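I have now been to the Jorville spring fair three years running, and I still can't tell you what it's for.

The leaflet says it goes back to a charter. Which charter, it doesn't say. The one on the tourist office wall gives Jorville the right to hold a sheep market on the meadow by the river, and the meadow has been a parking lot for as long as I've been alive. There are no sheep. There is a man selling phone cases, and he was there last year too, in the same spot by the fountain.

I took the 7 bus up because parking costs more than lunch. The leaflet promised 201 stalls. It may be true if you count each side of the corner ones, and I suspect somebody did. By eleven the main street was packed solid and I had been offered the same lavender soap under four different names. One of the sellers told me it was made "just over the hill." The box under her table had a shipping label on it from another country, so that's quite a hill.

People tell me I'm too hard on it. My sister-in-law loves the fair and buys half her Christmas presents there in May, which I find alarming, but she does have a good eye and she got a decent wool blanket out of it. 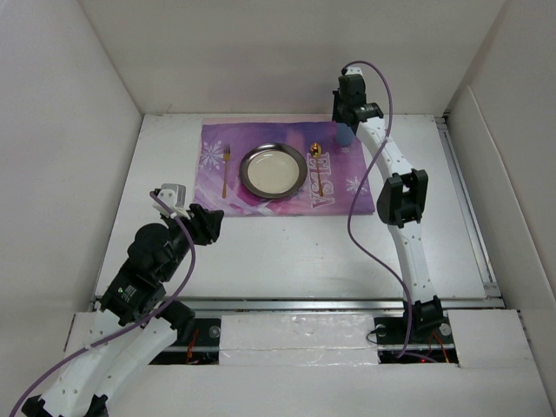
What bothers me most is the word "traditional," which was on nearly every sign from the church down to the bridge. Mayrhofer, the big household stall, had it painted across the awning in gold. I'd like to know which tradition they had in mind, as half of what gets sold under that word could have come from any mall. A purple and pink placemat with snowflakes and ELSA in big letters is a perfectly nice thing to put under a kid's plate, and I've got nothing against it. Just don't hang a sign with a date from the Middle Ages over that sort of stuff and expect me to get misty.

The food was better than I wanted it to be. Stoltano does a fried dough with plum jam that I'd eat any week of the year. The line was long and moved fast. Vumero, across from them, had a "medieval" sausage with ketchup in a paper tray, and I passed.

Then there's the procession. The program says it has gone through the upper gate for 330 years. The plaque on the upper gate says the gate was rebuilt after the war, a bit farther left. I asked at the information booth and got a very pleasant smile and another leaflet.

The band was good, I'll give them that. They played under the lime trees until it started to drizzle, and I bought a second fried dough and caught the early bus home.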